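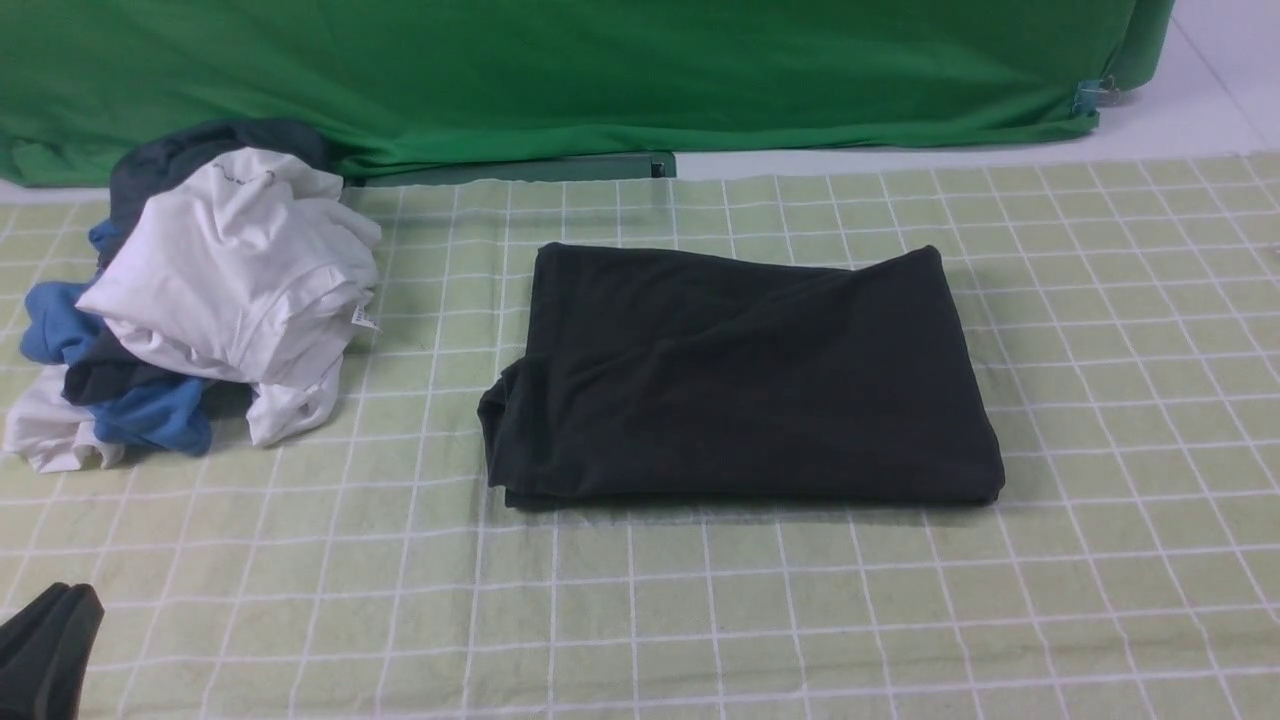

Figure 2. A folded dark garment on the gridded cloth, with a pile of garments at the left.

3.2 Folding surface and procedure

All folding was done on a table covered with a pale green cloth printed with a white grid. We chose a printed cloth after early trials at Pristbridge, where folds made on a plain sheet were hard to compare from one session to the next. A green fabric backdrop hung behind the table throughout.

Garments came from the Grukarville laundry in mixed loads and were tipped out without sorting. Participants took one item at a time, folded it in the middle of the cloth and left it there until the fold had been scored. They could fold in any way they liked. Most tucked the sleeves under first, and this often left one end of the bundle thicker than the other (Figure 2).

Each fold was scored on the Correa scale, which runs from 0 to 4. A bundle lost a point if an edge was visibly uneven or if a flap stood out at the side. Wrinkles were ignored, as Pallow cotton creases easily even when handled with care. In total 3966 folds were scored. Items dropped or abandoned part way were left out of the count.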